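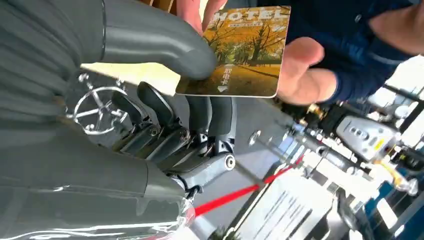 Search this site
Search

Beauty Classes Should Publish What They Teach

Opinion
Sep 13, 2021

The one-day styling class has become a settled part of the beauty trade. Salons, vintage shops and supply houses now offer instruction in setting, pin curls, brow shaping and period makeup to members of the public who have no intention of seeking a license. The Keswood Guild of Hair and Makeup Instructors welcomes this growth. It is our view, however, that the terms on which these classes are sold have not kept pace with the prices charged for them.

In August the Guild reviewed the public listings for 141 short classes offered in Keswood, Pledbridge and the towns between them. Only 18 stated how many students would share one instructor. Fewer still said whether the fee covered a brush set, rollers or setting lotion, or whether students were expected to bring their own. A person paying $690 for a weekend course is entitled to know these things before paying a deposit.

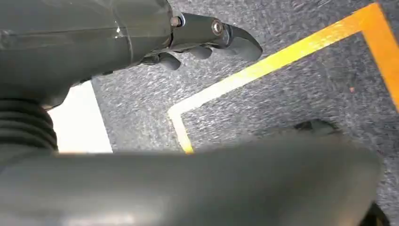 Gray arm and gripper, with two silver bolts along it.

The usual objection is that a class is a creative event and should not be reduced to a schedule. We have some sympathy with this. A good teacher will often set aside the plan when a student's hair refuses to hold a curl, and the hour spent solving that problem may be the most useful of the day. A published outline does not prevent this. It tells the student that the class will cover a wet set and a brush-out, and leaves the teacher free to decide how long each deserves.

A second objection concerns cost. Small studios say that written outlines, product lists and refund terms take time they do not have. The Ibarra studio in Pledbridge has posted all three for every class it runs, on a single page, and updates them when the season changes. Its owners teach full days behind the chair as well. The burden is real but modest.

Hygiene is the more serious matter. Shared mascara, lip color and powder puffs are still found in classes that would never permit them in the salon next door. State rules written for licensed services do not always reach a paid demonstration — and where they do not, the instructor's own standard is the only one in force. Listings should say plainly whether tools are cleaned between students and whether disposable applicators are supplied.

The Guild will ask its members to adopt a one-page class notice before the spring term. The Grusavport trade fair, which expects 1000 visitors, has agreed to request the same notice from every teacher who books a demonstration room. We would prefer that other fairs follow without being asked. Students, for their part, should request the notice in writing and keep a copy with the receipt.

Shares: 18 | Comments: 0

Contact us | © 2021 Keswood Guild of Hair and Makeup Instructors | Back to top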